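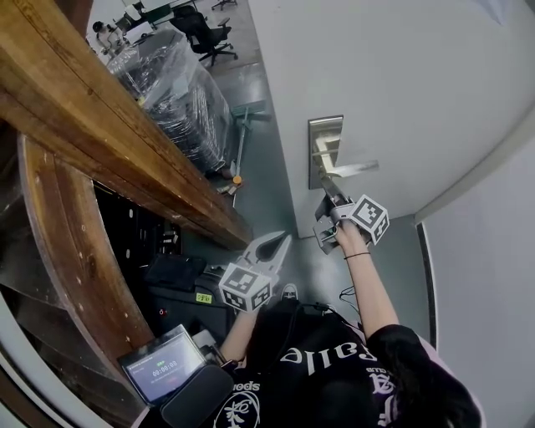
Home Shop Finishes FAQ Contact

Oil and wax finishes: your questions

2 min read

Which finish do you use on the wooden blocks?
Raw linseed oil first, then a beeswax paste. The animals and rattles get the paste only.

Is raw linseed oil the same as boiled linseed oil?
No. Boiled linseed oil from the hardware store usually has metal driers added to speed up curing. We don't use it on toys.

How long does raw linseed oil take to cure?
Weeks, and longer in a cold room. Sets oiled in November often stay on the rack into the new year. If a piece still smells strongly or feels tacky, leave it alone.

Can I use walnut oil?
You can, and it cures well. We stopped because of nut allergies.

How do you make the paste?
Melt 231 grams of beeswax in 900 grams of oil over a double boiler, stir, and pour into tins. It sets soft enough to pick up with a cloth. Sibel Güler makes ours in small batches.

Will the finish change the color of the wood?
Yes. Maple goes slightly yellow and cherry goes a good deal darker. Try it on an offcut.

Can I wash an oiled toy?
Wipe it with a damp cloth and dry it right away. Don't soak it or put it in the dishwasher.

The surface looks dull and dry. What now?
Rub on a thin coat of paste, wait twenty minutes, and buff. Once or twice a year is plenty for most toys.

What do I do with the oily rags?
Lay them flat outdoors to dry, or put them in a metal can of water with a lid. Rags wadded up with linseed oil can catch fire on their own.

Do you sell the paste?
Yes, in the Makis tin, 186 grams. Refills go through Razia Hashmi at the Flurkmont shop.

Previous Next Back to top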